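Notebook – handheld gripper work, packing task
Monday, started 8:40. Entry by S. Polishchuk

Carrying on from the last entry. The draft handling rules came back from Kenlow with comments in the margins, most of them fair. Going through them against what we do at the bench, because two of the rules as written can't be followed and one is followed only when I am standing there.

Rule 1, pad check before each session. Wording was "inspect pads for wear". Too loose. Changed to: wipe both pads with a dry lint-free cloth, look along the ridges under the desk lamp, close the gripper on a strip of office paper and pull. If the paper slides out under light finger pull, the pad is replaced. Replace in pairs, never one side only. Write the pad batch in the log. Last month we had sessions with mixed pads and no record of which, and all of those had to be pulled from the Betancur delivery.

Rule 2, zero the opening width. Close fully, hold for 2 seconds, open fully, hold for 2 seconds, at the start and end of each recording. The end one gets skipped. Without it we can't tell whether the encoder drifted during the run or was off from the start. Idley's checking script now rejects any file with the closing pair missing, so people will find out quickly.

Rule 3, object condition. Kenlow wanted "all items undamaged". Not workable for packaged food. Film wrinkles and seals pick up creases from normal grasping, and the receiving end wants that variation anyway. New wording: an item stays in use while its packaging is closed and its contents are intact. An open seam, a pinhole in a vacuum pack or anything greasy on the outside means it comes out of the set and goes in the bin, and the pads get wiped before the next item. Vacuum packs are to be squeezed by hand before the session. If the film lifts away from the food, the seal has gone.

Rule 4, grasp approach. Long discussion on this. The draft said to pick flat packs "by the body". For the small snack packs I prefer to leave it to the operator, provided three things are met: both pads touch before the lift begins, the item clears the cloth before any sideways travel, and no pushing the item along the cloth to get a better angle. Regrasping is allowed but it must be a full open, not a half release. Half releases are the single largest source of bad segment labels in the Vananar set.
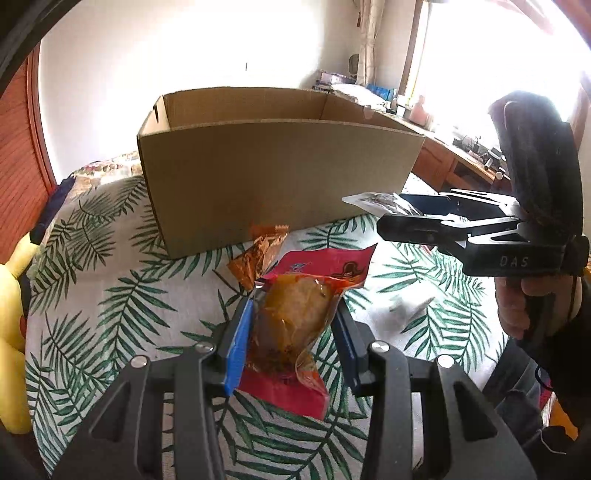

Rule 5, two grippers over one container. The draft treats left and right as independent and says nothing about sharing the box opening. Proposed: one gripper over the opening at a time. The one already holding an item has right of way, and if both are holding, the right goes first. The other waits back from the rim. It costs a little time per cycle and I'm fine with that. The fingertips have no compliance sideways, and a knock between two sets of fingers puts a step in both pose tracks.

Rule 6, release. Lower the item below the rim before opening. No dropping from above. Fingers clear the rim vertically before moving back out. Cardboard flexes when the linkage brushes it, and if the box shifts during a run the container pose is wrong for every item after that. If the box moves, stop and start a new file. Do not nudge it back by hand and continue.

Rule 7, sleeves and cords. Cuffs fastened or pushed up past the wrist. Wrist loops and cables kept on the outside of the forearm. Added after Kenlow's comment that the draft covered the tool and said nothing about the person holding it. Agreed. I want a line about posture as well: elbow supported between cycles, change hands or stop when the grip starts to shake. Operators don't report fatigue on their own, but it shows up plainly in the jitter figures.

Rule 8, work surface. Patterned cloth is permitted and in fact preferred, as tracking holds better on it than on a plain white sheet. It has to lie flat, with no folds under the container. Same cloth for the whole session. Changing it partway through means a new session number.

Rule 9, light. Biggest disagreement. Kenlow wants windows covered throughout. Betancur asked specifically for ordinary room conditions, daylight included. Compromise for now: windows may stay uncovered, exposure locked before the first grasp, and the lock setting noted. Blown-out background is acceptable. Blown-out pads or item are not.

Numbers for the revised plan: 500 episodes per item group, 2000 for the full set. Acceptance stays at 99 per cent of files with complete open and close markers. I don't think we reach that without the change to rule 2.

Open points
– Does a regrasp inside the box count as part of the same episode? Idley says yes, Vananar's format says no. Needs a decision before we record more.
– Pad replacement interval. Paper test only for now. A fixed count would be easier to audit, but I have no data to pick one.
– Rule 5 wording for left-handed operators. Right of way should probably follow the working hand.
– Small light packets: minimum closing force isn't stated anywhere. Too much and the corner curls and hangs up on the pad at release.

15:20 – sent the revised draft to Kenlow with rules 4, 5 and 9 marked for reply. Printed copy is taped inside the cupboard door; the old one is in the recycling. Please don't work from the March version any more, as the release heights in it were measured from the table and not from the rim.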